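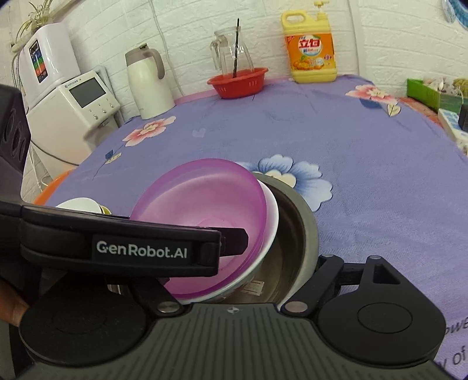 Bowls on the purple cloth, washing-up liquid at the back.

Nesting bowls - do you sort by size or by material?

Melahat B
Posted Dec 26, 2021

I have a small table against the kitchen wall that does the job of a worktop and a cupboard. The kettle, the jug and the washing-up liquid live along the back and the bowls go in front. At the moment I stack them by size. The big stainless steel one goes at the bottom, then a white one, then the purple plastic one on top. There is another white bowl with a yellow inside rim that stands on its own to the left.

It saves space but I am always lifting two bowls out to get at the steel one, and that is the one I use for washing rice and salad. Would you keep steel with steel and plastic with plastic, or carry on as I am? I can't put up shelves on that wall. It has the brick-pattern covering on it and the landlord won't have it drilled.

jgeerts
By size, always. Three bowls in the footprint of one. If you split them by material you need three places on the table and you have already said it is small.

Firdevs_K
I disagree with that. Plastic sticks inside other bowls if it goes away damp, and then you are standing there pulling at it. I keep mine apart and have done since I moved to this flat. The plastic ones go upside down on a tea towel and the steel ones are stacked on their own.

jgeerts
So dry them first.

Firdevs_K
I have two children and one tea towel at a time. They go away damp.

Erdal Akyol
Put a sheet of kitchen paper between each bowl. It stops them sticking and it stops the steel getting marked. I do the same with frying pans.

While we are on steel bowls, there is a little white label on the inside of yours. I would get that off before you use it for food again. Cooking oil on a cloth, leave it ten minutes, then rub with your thumb. Don't use a scourer, it dulls the finish.

Melahat B
Thank you Erdal. I had stopped seeing the label. I have had a go with hot water and only managed to make one corner furry. I will try the oil.

ekrem_t
Oil works but it leaves a film, so wash it twice after. Hairdryer on the outside of the bowl is quicker. The glue goes soft and it peels in one piece.

On the main question, I think the order matters less than which one you use most. If the steel bowl is the daily one it should not be at the bottom of anything. Stand it next to the stack and put the kettle somewhere else.

Melahat B
The kettle has to stay at that end, the socket is there for filling it from the small electric one. It is only a thermal one but I don't like carrying hot water across the room.

jgeerts
Then move the basket. The red one with the glass jug in it. Is there any need for a jug to be in a basket?

Melahat B
Yes, it gets knocked otherwise. I lost the last jug that way. The basket is heavier than it looks and it stays put.

Firdevs_K
Leave the basket. I would do the same with glass.

What about the cloth? I had a flowered one a lot like that and found that wet bowls left rings on it. I changed to a wipe-clean one from Baysal, 169 for the big size and I cut it down with scissors. Not as pretty but it takes a minute to do.

Erdal Akyol
169 is a lot for a tablecloth you then cut up. The market here has them for 50.

Firdevs_K
The ones for 50 go sticky by the summer. I have had two.

ekrem_t
Mine was a cheap one and it has been fine, but it is not near a window.

Melahat B
I am keeping the cloth, I like the flowers and it hides the orange table. It goes in the wash when it needs it.

I have tried a few things this afternoon. The oil got the label off, with a bit of grey left that came away on the second go. I have put the steel bowl on the left and the two smaller ones together on the right with kitchen paper between them. The bowl with the yellow rim sits inside the steel one for now and is light enough to lift out with one hand.

jgeerts
So that is still a stack.

Melahat B
It is two small stacks. I will see how it goes until February, my sister is coming then and she will move everything anyway.

Erdal Akyol
Glad the oil worked. If the grey comes back, use a bit of bicarb on a damp cloth and rinse well.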